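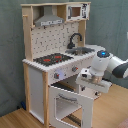 Datasets > Manipulation > Momen kitchen pack > Readme
Print this page | E-mail this page
Last updated: February

Momen kitchen pack: readme and data card, with our notes

What this is

Momen is a paid pack of robot demonstrations sold by Etmont. You get recordings of an arm working at a toy play kitchen, a loader, a set of text labels and a licence file. We bought the standard tier with our own money and used it for a month at the Plindton workshop. The data card part of this file is our rewrite of the one that ships with the pack, which was thin. Where we repeat something from Etmont's card that we could not check, it is marked "vendor says".

Contents

The sales page offers "up to 1000 episodes". The standard tier we downloaded holds 900. Both statements can be true at once, but read the first one carefully before you fill in a purchase form. Of those 900, the manifest marks 300 as "clean". We found no definition of clean anywhere in the pack, and a fair number of the clean episodes have the arm pausing in mid-air for long stretches.

Each episode folder contains colour video, joint positions, gripper state and one line of text. There is no depth and no force data. Force readings would have been useful for the oven door and the knobs, where a video tells you very little about how hard anything was pushed.

Tasks

Vendor says the tasks fall under these headings:

- open or close the oven door
- turn a knob
- put a bowl in the sink or take it out
- move an item between the worktop and the hob

The split is lopsided. Oven door episodes take up most of the disk and knob turning gets the scraps. If you want a model that can turn knobs, budget for your own recordings.

Setting

All the episodes we opened were recorded at a play kitchen of pale wood and white panels with a plain curtain behind it. That makes for tidy video and easy cropping. It also means the curtain is in nearly everything, and a policy trained only on this pack may learn more about curtains than you would like. The sales page calls this "home-like variety". We would call it one corner of one room.

A play kitchen is also a kind thing to a robot. The door is light, the sink is small and shallow, and the black tap stands out nicely against a white background. We have no quarrel with toys as a starting point, and our own rig uses them. We do quarrel with the words "household ready" on the box.

Labels

The text lines are short and mostly right. We read 200 of them against their videos. The usual fault is a label that names the goal when the episode stops before reaching it, so "close the oven" may end with the door still open. There is no success flag to filter on. Left and right are also used loosely: some labels mean the robot's left, others the viewer's, and a few could be either.

Li loader

The pack comes with Li, a small reader library. It works. It also writes a cache folder next to the data without asking and does not clear it up, so keep an eye on free space. The config option called cache_dir is read at start-up and then ignored - we looked at the source to be sure. Set the folder to read-only and Li falls back to memory, with a warning you can live with.

Camera views

Views vary between sessions, and the card does not say which session used which view. In some the arm comes in from the right, in others from the left and close to the lens, where it covers a good part of the hob. There is no calibration file. We asked for one and were told it was planned for a later release, with no month given. 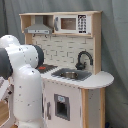 Etmont replied, when we sent over a draft of this page, that blocked views were left in on purpose, as real kitchens have blocked views too, and that buyers who trimmed them did worse in the company's own tests. We asked to see those tests. The answer was that they belonged to a customer.

That may be so. A field in the manifest saying "hob partly hidden" would let buyers test the claim for themselves, and it would be cheap to add.

Licence

Read it twice. Research use is allowed and so is publishing results. Sharing trained weights needs written consent, which is mentioned in the licence file and missing from the sales page.

Should you buy it?

For a teaching lab that needs something to load on the first morning, perhaps. The files open, the joint data lines up with the video, and we found no corrupt episodes. For anyone hoping to skip their own collection, we would wait. The support plan costs extra and got us the same replies as the free address.

Known gaps in this page

We have not tried the premium tier. We have not run Li on anything except Linux. The task list will be redone if Etmont sends the per-session notes we asked for.

Print this page | E-mail this page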